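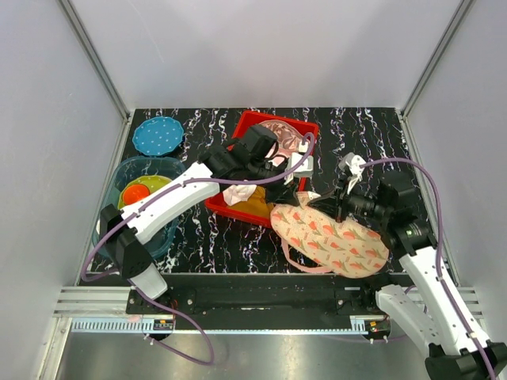 Is one day at a no-screen retreat enough to make a difference after a bad month at work? For me it was enough to get one full night of sleep and finish a book I had been carrying since May, and by the next afternoon I was back to checking email every few minutes.

I went to the open day at Nunier, a retreat house on the edge of Trarisstead. They let in 83 people, and the sign-in table had a basket for phones. You got a paper tag with a number and your phone went into a locker behind the desk. Mine was 935, so the numbers clearly don't start at one.

The drive from Cekisau is easy until the last turn, which has no sign. I passed it twice. Parking is in a field and the walk up is steep, so wear real shoes.

Stellan Eklund runs the house and gave the tour himself. He used to manage an office that handled payroll, and he talked more about that than about the building. His point was that most people who book with him are tired from being interrupted, and that the amount of work comes second. I wrote that down on the back of my tag.

The rooms are small and plain. Each has a bed, a desk, a lamp and a window that opens. There is a shared reading room downstairs with 1,916 books, according to the card by the door. A lot of them are mysteries. The kitchen serves soup at noon and coffee all day - the coffee is weak.

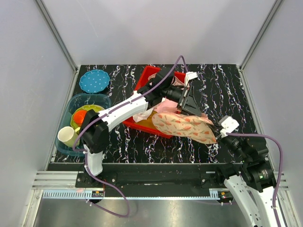
After lunch there was an hour of quiet writing, by hand, at long tables. I haven't written more than a grocery list on paper in years and my hand hurt after two pages. What I got out of it was a rough list of blog posts and one long complaint about meetings, which I won't be posting.

I sat next to Trygve Westerberg, who comes up from Forsberg a few times a year and stays two nights each time. He told me the first evening is the worst part and the second morning is why he comes. I only had the one day, so I can't say.

Prices are posted in the hall. A night is 100 dollars with meals, and you bring your own towels. Day visits outside the open day have to be booked by phone, and they only pick up before 10 in the morning.

I got my phone back at four and had 31 messages. Two needed an answer, and I did those in the car before I left the field. I've asked for two nights in the fall and am waiting to hear which room I get.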